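Print this article | E-mail to a friend

The Bag That Goes to Work

Last updated: March

The first Hekel bags were made for carrying sample books. A salesman's book of upholstery swatches is heavy and awkward, and the two-room workshop in Plimisska built a bag around it, using cloth from the same mills that filled the books. Customers began asking about the bag instead of the swatches.

Today the workshop employs 40 people and turns out 3,000 bags a year. The cloth comes from Karagiannis, a weaving firm on the other side of the river, and arrives in rolls that are checked by hand before cutting. Browns sell best. They hide wear at the corners and go with most coats.
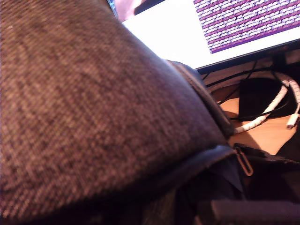 Tan, rust and dark brown threads in a woven bag, with a dark trim along the edge.

Fabric bags lost ground to nylon for a long time. Nylon is lighter and dries fast, and a commuter who stands in the rain at 7 in the morning has good reason to want it. But a woven bag softens with use, and a torn panel can be replaced. Hekel's repair bench takes in 300 bags in a normal year – most of them for a broken zipper or a worn strap.

The care advice is short. Brush the cloth dry, with the grain. Empty the bag at night so the base keeps its shape. Keep it off radiators. Coffee should be blotted with cold water and left alone until morning.

A smaller model, the Zosano, goes on sale in the fall. It has one outside pocket and a shorter strap, and will be offered in two browns and a gray.

Print this article | E-mail to a friend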